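Ticket 1115: Todlow floor game loses track of second player
Status: Open, waiting on supplier
Opened: October 2019
Reported by: Ngozi Briggs, Turnanmont play centre
Software: Nepia floor controller, build 2834

Original report

The two-player chase game stops seeing one of the players part way through a round. Their coloured square stays lit where they last stood and the other player can collect points off it for as long as they like. It is always the second player to step on. The first player is tracked fine to the end.

We have had it with children, with grandparents and with me and a colleague in socks. Restarting the game brings the player back for a round or two. Restarting the controller does the same and takes longer.

Supplier reply 1

Thank you for getting in touch. This is usually caused by light footfall. Please ask players to step firmly in the middle of each tile and run the calibration routine from the Settings menu.

Our reply

Calibration run twice, before opening and again with the hall lights off. No change. I don't accept the light footfall idea. The player who vanished at lunchtime was a grown man in walking boots, and his grandson, who must weigh a third as much, was tracked the whole time. If weight were the problem it would be the other way round.

Supplier reply 2

Please check for interference from other wireless equipment near the play area and move the router at least 2 metres from the floor edge.

Our reply

Router moved. It was further away than that to begin with, but I moved it anyway so that we can stop talking about it. The floor tiles are wired to the controller by cable, so I would like somebody to tell me which part of this is wireless. The shoulder tags are, I know, but the fault also happens in the mode that doesn't use tags.
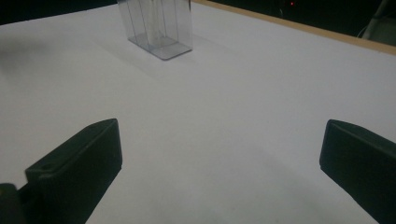
I then did what I should have done at the start and went through the controller log. Every time the second player drops out there is a line reading "slot 2 idle, released" a moment before. The first player never gets one. The idle timer is set to 21 seconds in the menu, and the player in question had been jumping about all over the floor, so they were not idle by any meaning of the word I know.

My guess is that the timer for slot 2 starts when the player joins and is never reset by movement. That would explain why short rounds are fine. It doesn't explain why we sometimes get nearly a whole long round without trouble, so treat it as a guess.

Things tried since:

Idle timer set to Off. The menu shows Off, but after a restart it goes back to the old figure.
Idle timer set to the longest value. Dropouts still happen, less often.
Tile cables swapped between the left and right halves of the floor. Fault stays with the second player, wherever they stand.
Older Loltow game pack loaded in place of Todlow. No dropouts all afternoon. Same floor, same cables, same router.

Supplier reply 3

We are pleased to say that the latest update includes general improvements to player tracking. Please install it and confirm that the issue is resolved.

Our reply

Installed. Not resolved. The release notes say "general improvements" and nothing else, so I can't tell whether anybody has looked at the idle timer or not. The log line is still there, word for word. I was told in January that a similar fault at handover had been fixed by an update as well, and all that had changed was the start-up screen.

Please leave this ticket open. I noticed it had been marked Solved when I logged in this morning and I have changed it back.

What I need from you:

Confirmation that a developer has read the attached log, not only the support desk.
An answer on whether the Off setting is meant to survive a restart.
The settings file from a site where the chase game works with two players, if there is one.

Workaround for staff: use the Loltow pack for family sessions. If a group asks for the chase game, keep rounds on Short and restart the game between groups. Don't bother recalibrating.

Supplier reply 4

Passed to development. They have asked whether the second player always joins from the same side of the floor.

Our reply

No, they don't. I'll send a log with one joining from each side after the next session.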